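10 Jan 2020

Lamps, lamps and more lamps

So the counter on our shared sheet ticked over to 3,623 this morning, and I celebrated by making another cup of tea and going straight back to the lamp. That's 3,623 little recordings of people doing ordinary household stuff with a pair of hand-held grippers, all of it going into the learning model we've nicknamed Omen. (Arif Mollah picked the name. I wanted Bakalis, so now that's what we call the upload script.)

This week's job is the table lamp. We want 60 good goes at it before we move on, and I'm at nine. Slow going! I keep wanting to reach out and grab things with my fingers like a normal human.
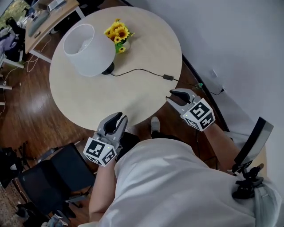

Grippers in hand, lamp and sunflowers on the round table.

The inline switch on the cord is my nemesis. It's such a small thing to go after with soft pads, and I've binned over half of today's attempts for fumbling. Arif reckons we should keep a few of the clumsy ones so Omen sees how to recover – I'm coming round to the idea.

Next up I'll shift the vase to the other side of the lamp and start again. Then in March we do the whole lot over at the Plancombe flat, with a different table and much worse light.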